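Tunley Community Help > Workspaces and Furniture

Glare off a plastic tray, gap between two mats, and a mouse that won't stay put

Asked by Vy Lò
Viewed 2000 times
3 answers

I share a work table with one other person and we have three small annoyances that I would like to fix in one go. The table top is covered with two beige padded mats, side by side. In the middle we keep a shallow blue plastic tray for small stuff like bottles. The tray sits right over the line where the mats meet.

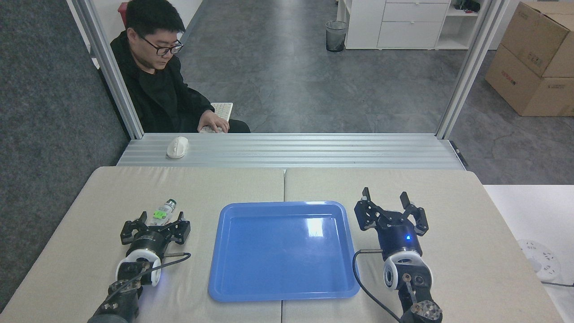

The blue tray on the seam, with the ceiling light showing in it.

1. The tray is glossy and the light overhead bounces off the bottom of it. By the afternoon my eyes are tired. I can't move the light.

2. The mats creep apart over a week or so and then the tray rocks a little. I push them back together and it starts over. I would like to keep the tray centered, so moving it onto one mat is my last choice.

3. The keyboard and mouse live on the aluminum beam at the back. The keyboard is fine. The mouse slides off if someone bumps the table, and the grooves catch the feet when you try to use it.

I don't want to drill into anything. Budget is small, 20 dollars would be good.
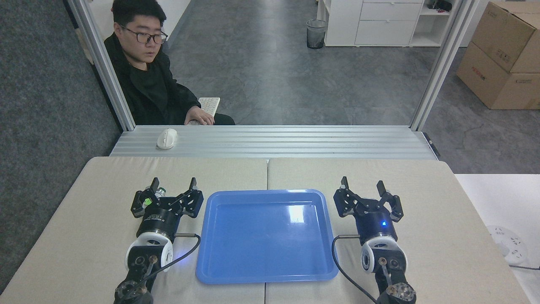 Back beam with the keyboard and mouse, tray in front.

Edit: someone asked if the mats are glued down. They are not, they just lie there. The table top under them is smooth.

Answer 1 (accepted)
Thiện Doãn
13 people found this helpful

Tray first. Cut a piece of matte shelf liner to fit the bottom. The rubbery kind works, but get a flat one without the holes, or crumbs and grit end up under it. Make a paper template because of the rounded corners. Gray or dark blue is easier on the eyes than white. Don't sand the tray. I did that to one of mine and it went cloudy and then picked up every bit of dirt.

For the mats, turn both of them face down, push the edges together and run a strip of wide cloth tape along the whole seam. Press it hard with the back of a spoon. Then flip them over as one piece - you need two people for this or the tape creases. That stops them from separating, but the pair can still slide as a unit, so put a square of double-sided carpet tape under each outside corner. 4 squares is plenty. Try one corner first and check that it peels off your table clean.

For the mouse, cut a strip of thin craft foam the width of the beam and stick it down with removable tape. The foam covers the grooves and gives a little grip. It is still a narrow place to use a mouse, and I would only park it there. If you use it a lot, put a small pad somewhere flat.

Answer 2
Koddale
4 people found this helpful

Agree on the tape under the seam. I'd skip the liner and buy a matte tray. They cost very little and you can wash them.

Answer 3
Mạch

Get a different table

Comment from Vy Lò on Answer 1: Did the mats and the tray, took half an hour with both of us. Second try on the tape, the first one creased like you said. Liner is dark gray. Haven't done the foam yet, the store only had it in packs with glitter. Will look again in February when I'm back in town.

Comment from Thiện Doãn: A strip cut from an old mouse pad works too.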